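Household Skills, Unit 4: Drying small items
Handout by Cristóvão Moreira

Take socks from the basket singly and open each one out before it goes near a clip.
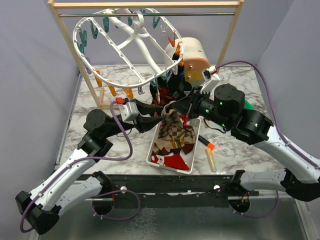
Fig. 1. Patterned sock above the basket.

Clip by the cuff, one peg per sock. The peg should grip both layers. 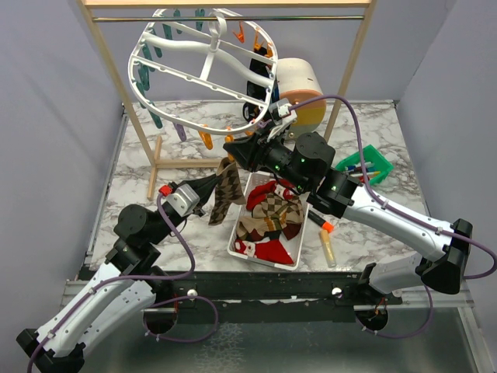
Fig. 2. Oval hanger with coloured pegs, and an argyle sock.

Dark socks go together. Leave pairs side by side so that they come down as pairs. 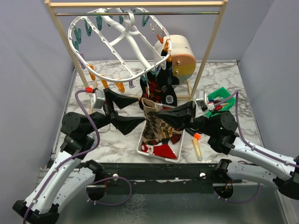 Check the toe for bunching, then smooth the leg downwards. Wool is dried flat; see the Ramalho sheet, page 43.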